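Griltmont (board game)

Griltmont is a trading game for two to five players, in which each player runs a salt warehouse in an imaginary river port and tries to ruin the others without being rude about it. It was designed by Lamisi Bawa and published by Betix in a first printing of 1000 copies, of which 300 were sent out without the rulebook. Players who received these copies are said to have enjoyed the game more.

Play

Each turn a player buys salt, sells salt or complains to the harbour master. Complaining costs one coin and moves the harbour master's pawn a step towards the complainer's warehouse, where he may inspect the stock and fine whoever asked him to come. Prices are set by a river track that rises in spring and falls when players least want it to. The game ends when the river freezes or when all players agree that it has, a rule that has caused more argument than the rest of the book put together.

The box gives the playing time as an hour. Reviewers have tended to treat this as a form of optimism.
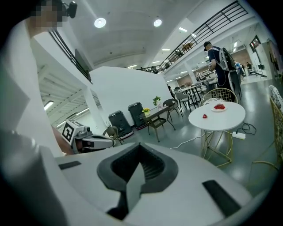 Vol. 7, p. 42

Editions

A second edition appeared in September of the following year, with a print run of 3000. The board was redrawn by Yiran Xie, who moved the customs house to the correct bank of the river, and the brown and slightly darker brown pieces were replaced by brown and green ones. The rulebook grew to twice its former length and now explained the freezing rule in two places, differently.

An expansion, Erkby, added a rival port upstream and 700 words of new rules on barges. It is generally agreed that the barges are slow.

Reception

Kanokwan Chareonsuk, writing in a hobby newsletter, called the first edition "a fine evening with people you no longer need to see". Decha Thaweesak praised the harbour master as the only fair character in the game and regretted that he could not be played. Bawa has since allowed this as a variant, in which he always wins.

See also: Erkby (expansion); Trading games; River track

Page last checked 6/17/24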